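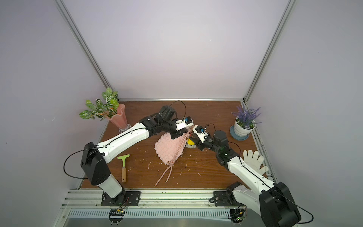
Triltusis 双臂操作课程项目：第二阶段故障报告
小组成员：Ívar Hjaltested、Leif Ingvarsson、Mikkel Brynjólfsdóttir
指导教师：Þröstur Þórarinsdóttir
提交日期：2023年2月15日，星期三

一、先说结果

我们原计划在这份报告里写抽绳袋的收口成功率，结果大半篇幅都给了一个故障。写到现在，三个人都觉得这个故障比成功率有意思多了！简单说：在双臂一起拉抽绳的时候，其中一条手臂会突然失去对自己腕部角度的正确认识，然后朝另一条手臂甩过去。整个一月我们做了152次收口尝试，其中13次出现了这个现象。没有人受伤，代价是一个夹爪支架裂开，外加一段被扯松的线。

修好以后我们又做了100次，剩下2次异常，两次都被新加的保护拦住，手臂停在原地，没有甩出去。下面按我们弄明白事情的顺序来写，走过的弯路也留着，下一届接手 Triltusis 的同学大概会用得上。

二、任务和设备

任务是让两条手臂配合处理一个软布抽绳袋：一只夹爪捏住袋口，另一只夹爪找到绳子，然后一起把袋口收紧。选抽绳袋是 Mikkel 的主意。刚开始我们觉得太简单，做了一个下午就改口了。袋子表面是鼓鼓的泡泡纹，夹爪捏下去先陷进布里，什么时候算夹住，光看夹爪开度根本说不准；绳子又细又滑，位置每次都不一样。

两条手臂并排装在工作台前沿的铝型材上，都朝台面中央伸。每只夹爪上有一个小相机模块，线从腕部绕出来沿着手臂往回走。台面上还会放些别的东西，花瓶、手套、小玩具之类，用来让背景不那么干净，后面训练的时候模型不至于只认得一张空桌子。

控制方式是遥操作录制，再回放。操作的人用一对主手带着从手走，系统记下关节角度。我们组里习惯管一次完整的收口叫“一趟”，报告里也这么写。每条手臂的舵机串在一条总线上，供电和通信走同一串接头。请记住这一点，后面全靠它。

三、故障经过

第一次出事是 Leif 在操作。左臂已经捏好袋口，右臂刚夹住绳头，准备往外拉。Leif 还没有动主手，右臂的腕部就自己转了起来，夹爪打在左臂的夹爪支架上，“啪”的一声，很脆。Ívar 按了急停。从声音到按下去隔了多久，我们谁也说不准，反正手臂断电以后自己垂下来，肘部磕到了台面。

当时我们以为是操作失误。Leif 还很认真地道了歉，说可能是袖子碰到了主手。我们检查了一遍支架，没看出问题，就继续做了。现在回头看，这一步最不应该：没有看日志，没有拍照，没有写记录，只是说了句“小心点”，就把电重新送上了。

后来又发生了几次，换 Mikkel 操作也有，换 Ívar 操作也有，袖子的说法就站不住了。再往后有一趟，左臂的夹爪支架沿着螺丝孔裂开，相机的线也被扯松，画面全黑。那天晚上我们停掉了所有录制，开始正经查问题。

整理日志以后，有几条规律慢慢露了出来：

故障全都出现在两只夹爪同时处于闭合状态的时候。单臂动作，不管多快，一次都没有。

故障全都出现在拉绳阶段的开头，拉到一半以后反而很安稳。

甩动的总是腕部，肩和肘没有先动过。

右臂出事比左臂多。

四、我们猜错的几个方向

1. 通信丢包

最先怀疑的就是它。总线上东西多，线又跟着手臂弯来弯去，丢一两个包太正常了。Ívar 写了一个小程序，把每一帧的应答都存下来，跑了一整个下午。丢包确实有，可是丢包的时候手臂只是停顿一下，没有甩动。反过来看甩动的那几趟，前后的应答居然大多是完整的。手臂很健康地、很有礼貌地回答了我们，只是答案是错的。

2. 主手抖动

我们把主手固定住，用录好的轨迹回放，故障照样出现。这个方向排除得最快，Leif 也因此得到了平反，当场要求我们把这一句写进报告。

3. 线缆缠绕

两只夹爪靠近的时候，腕部上方的线圈会互相挨着，看着就让人担心。我们把线重新理过，留出余量，用扎带固定在连杆上。故障次数看上去少了一点，大家高兴了两天，然后又来了。不过理线这件事本身值得做，后来一直保留着。

4. 软件限位写错

Mikkel 把限位表一行一行对过，真的找出一处左右臂抄反的数值！可惜那一项管的是底座，跟腕部没有关系。改掉以后故障没有变化。

五、真正的原因

转机来自一个很笨的办法。Mikkel 在总线末端接了一个电压记录器，把电压曲线和关节角度画到一张图上，横轴对齐。图一出来，三个人全挤到屏幕前面去了。每次甩动之前，末端电压都有一个又窄又深的坑。

顺着这个坑往回推，整条链子是这样的：

我们的夹爪是位置控制，闭合目标统一设成“完全合拢”。夹绳子的时候差别不大，绳子本来就细。夹袋口就不同了，布料叠在一起有厚度，夹爪永远到不了目标位置，于是舵机一直在用最大力气往里挤，电流一直很高。

左臂捏着袋口，已经在堵转。右臂夹住绳头，也开始堵转。这时候两条手臂再一起发力拉绳，肩部和肘部的起步电流叠上去，供电线末端的电压就掉下来。右臂离电源更远，掉得更多，这也解释了为什么它出事多。

电压掉到一定程度，腕部舵机会重启。重启非常快，快到通信程序根本没有察觉，下一帧照常应答。问题在于，腕部那一级我们装配时用了多圈模式，圈数只存在舵机的内存里，断电就没了。重启后的舵机认为自己在第零圈，报回来的角度和真实角度差了整整一圈。控制程序看到角度“偏”了，就很负责任地命令它转回去。

于是就甩了。每一个环节都在老老实实做自己的事，拼在一起就成了一记耳光。我们把它复现出来的那一刻，实验室里有人欢呼，隔壁组过来敲门问是不是做成了什么。

复现方法写在这里：把袋子收起来，换成一块硬泡沫给左夹爪夹着，右夹爪夹一根绑在台面上的绳子，让两臂同时向后退。不需要拉很远。做这个实验时请把两臂的速度上限调低，人站到围板外面，急停放在手里。

六、怎么修的

硬件方面，我们从电源单独引了一条线到右臂，两条手臂不再共用末端那一段。接头全部换成带锁扣的，从 Arwood 那里买的，比原来的大一圈，走线时要注意别顶到底座。裂开的支架重新打印，螺丝孔周围加厚。

夹爪方面，闭合命令改成分两步：先快速合到接触，电流超过阈值以后，就把目标改成当前位置再往里一小点。这样夹爪捏得住布，又不会一直硬挤。阈值对布和对绳子各有一个，目前手工选择，自动判断还没做。调阈值的时候，绳子滑脱过很多次，这部分花的时间比找故障还长，但是看到夹爪轻轻捏住绳头、再稳稳拉走，真的很开心！

软件方面加了两道保护。第一道，相邻两帧的角度跳变如果超过物理上能达到的速度，就判定读数不可信，整条手臂原地保持，等人确认。第二道，每次启动以及每次舵机报告重启标志以后，都要重新校准圈数，没有校准完成就不接受运动命令。重启标志本来就在状态字里，手册也写了，我们之前没有读这一位。

另外还有急停。原来的急停直接切断动力，手臂会垂落，第一次磕到台面就是这么来的。现在软件停止时先保持力矩，再缓慢放到休息姿态；红色的硬件急停仍然直接断电，没有改。这两种停法分别用在什么时候，我们写成一张纸贴在围板外侧。要点是：手臂只是不听话，用软件停；手臂碰到人或者冒烟，拍红的，别管它会不会磕坏。

七、复测

复测沿用原来的袋子和原来的动作，仍然由三个人轮流操作，台面上的杂物也照旧摆着。

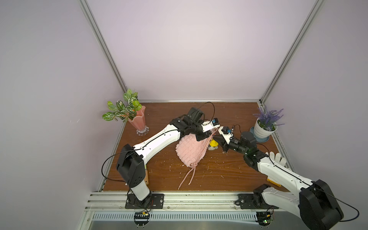
Kamlesh Tripathi 读过初稿以后提醒我们，角度跳变检测只能拦住突然的错误，要是圈数在手臂静止时丢掉，重启后第一帧就被当成基准，保护什么也看不见；所以真正可靠的应该是第二道，重启标志那一道，报告里最好不要把两道写得一样重要。Kamlesh 还问我们有没有试过在保持姿态时手动拔掉右臂的供电再插回去。

我们没有试过，第二天就补上了。果然，第一道保护安安静静，第二道立刻锁住了手臂。所以这一节的结论按这个意见改过：跳变检测当作辅助，重启标志和校准才是主要的防线。如果以后有人为了省启动时间想关掉校准，请先读这一段。

复测中的两次异常，一次是第一道保护触发，查下来是新接头没有插到底，锁扣没扣上；另一次是重启标志触发，当时有人把夹爪的阈值改回了旧值做对比，忘了改回来。（是 Ívar。）这一次正好说明，只靠改供电还不够，夹爪持续堵转的老毛病仍然能把电压拉下去。

收口动作本身的表现也比以前好。夹爪不再死命挤压以后，袋口的布不会被捏成硬硬的一团，绳子走得顺多了。不过由于阈值是中途改的，前后两批数据条件不同，我们没有直接比较成功率，留给第三阶段重新统计。

八、已录数据的处理

这件事一开始完全没想到，是 Þröstur 在组会上问的：出过故障的那些趟，有没有混进训练集？

有。故障之前的几帧里，角度读数可能已经错了，可画面是正常的，模型会学到一个对不上的姿势。更麻烦的是，可能还有圈数短暂出错、又恰好没造成甩动的趟，人眼看回放根本看不出来。我们写了脚本，把全部一月的数据重新扫了一遍，用正运动学算出夹爪位置，再和相机画面里的夹爪对照，差得远的就整趟剔除。出过故障的趟不管扫描结果如何，一律不用。

剔除的数据没有删，单独存在 Grondora 服务器上我们组的目录里，文件夹名字带 fault。谁想做异常检测方面的题目，欢迎来拿，这些数据可遇不可求。

九、安全方面的反思

说几句不那么好听的。我们在第一次撞击之后没有停下来，这是整个项目里最严重的错误，比接线和代码里的任何一处都严重。当时围板是装着的，可是前面敞开，Mikkel 习惯在两趟之间伸手进去把袋子摆正，有时候手臂还带着力矩。那一甩如果晚几秒发生，打到的就是手背。

现在的做法是：摆放物品之前，操作的人要松开主手，喊一声“停”，另一个人确认软件停止已经生效，回答以后才能伸手。刚开始喊起来有点不好意思，喊了一个星期就习惯了。只有一个人在实验室时，不录双臂任务。

任何碰撞，哪怕看起来没有损坏，都要写进记录本，写完才能重新上电。记录只需要几行：谁在操作、做到哪一步、听到或看到什么、日志文件叫什么。我们补写早期那几次故障时，才发现自己对细节的记忆互相矛盾，连是谁先喊的都说不到一块儿去。

十、还没做完的

夹爪阈值自动选择。Leif 想用夹爪上的小相机判断夹的是布还是绳，已经有一点眉目。

右臂底座附近的供电线要重新走一遍，现在是临时固定，不好看，也容易勾到。

腕部换成断电后仍能保留圈数的舵机。Toft 那边有一套旧的可以借来试装，尺寸需要转接板，图纸 Mikkel 已经画好，还没有加工。

电压记录器要做成常驻的，和关节数据一起存。这次如果从第一天就有电压曲线，我们能省下两个多星期，可以把所有的晚上都用来拉绳子。

附：本阶段用到的脚本都在项目仓库的 tools 目录下，check_turns 是查圈数的，plot_bus 是画电压图的。plot_bus 的横轴单位在旧版本里标错了，写的是秒，应为毫秒，请用最新的版本。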